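Mosance Two-Arm Sorting Kit: Gallery

Welcome to the gallery page for the Mosance kit, and thank you for stopping by. We put this page together for people who have already read the spec sheet and would like to get a feel for the kit at work before they pick up the phone. We understand completely — a table of numbers can only tell you so much, and most of our customers at Cleltby and Reinholz started out by asking for exactly this kind of page.

A quick word on what is on offer. The kit comes as two arms with their grippers, the mounts and cabling, the teaching software, and 2 days of setup help at your site. You bring the table and the bins, or we can quote for those too. It was put together with small packing rooms and teaching labs in mind, where the goods change from week to week and there is no sense in building a line around any one of them. Fruit is where we began and it is still what we like best for a demonstration, because every piece asks for a slightly different hold and bruises are very quick to tell on you. 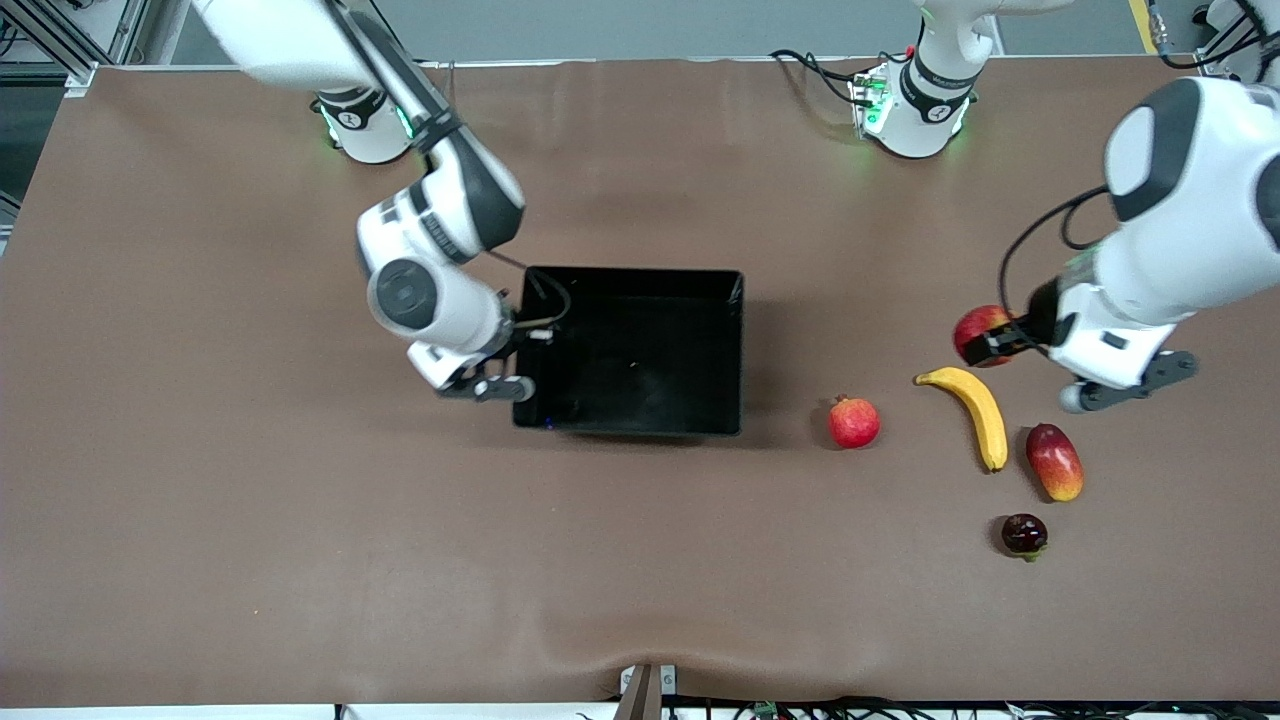 Lakshmi Kandasamy

Mixed fruit into a single bin. The left arm has the apple, with the banana, the mango, the pomegranate and a small dark red fruit still out on the table, and the right gripper is over at the rim of the black bin.

I like to show this task first when visitors come by, and I will happily talk about it for longer than anyone has asked me to. A banana and a pomegranate have next to nothing in common as far as a gripper is concerned, and a kit that has only ever been taught on apples will let you know it very quickly. We ship 40 taught grasps for produce, and you can add your own by guiding the arm through the motion and saving it under whatever name makes sense to your crew (ours are mostly named after lunch).

If you are planning your own table, do give some thought to the bin. Straight walls and a dark interior have worked nicely for us, and a bin placed near the middle can be reached from both sides, so either arm can make the drop. You can move it later, of course, but the software will want a fresh bin position when you do, and that takes a few minutes of standing about with a coffee.

The grippers on this kit have short fingers. Customers who handle longer goods, such as leeks or bunches of celery, usually ask us about the extended set, and we keep those in stock as part number 775. They swap in with a hex key. Soft finger pads are sold separately under part number 174, and I would suggest ordering a spare pair with the kit if you mean to work with ripe stone fruit.

New pictures are added as we get around to them — our friends at Dustbridge have promised us a set from their tomato room, which we hope to put up in May. If you would like to bring your own produce in and see how the kit copes with it, write to the sales desk and tell us what you pack and how it reaches you.

Page updated 23 December 2022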